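Right, a few people asked what we've been up to since March, so let me have a go at explaining it in a handful of posts (bear with me, I do ramble!) 1/6

The question Rodrigo Olmedo and I started with was a simple one. If you teach an arm to pick up play food using only the view from its wrist, does it help to slow the last bit of the reach right down? We'd always assumed it must. 2/6

So we recorded 600 reaches, half at normal speed and half with the final stretch slowed, and trained one policy on each. Same objects, same table, same patient people doing the driving. 3/6

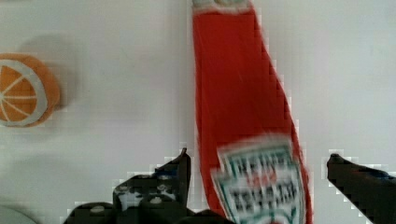 Wrist view, ketchup between the fingers, orange slice off to the left.

You'll notice the label is far too smeared to read. I was sure blur like that would sink the normal-speed policy, and I may have said so rather loudly over lunch. Well! Over 60 test picks each, it missed 20 and the slow one missed 27. Not a huge gap, and I wouldn't hang my hat on it yet, but it's certainly not the way I'd bet. 4/6

Rodrigo's hunch is that people dither when told to go slowly, and the policy picks up the dithering. I rather like that, though we still need to test it properly. 5/6

Next we're repeating the lot on the Brinby arm with new drivers. Write-up goes round on 2nd June, and do shout if you'd like a copy. 6/6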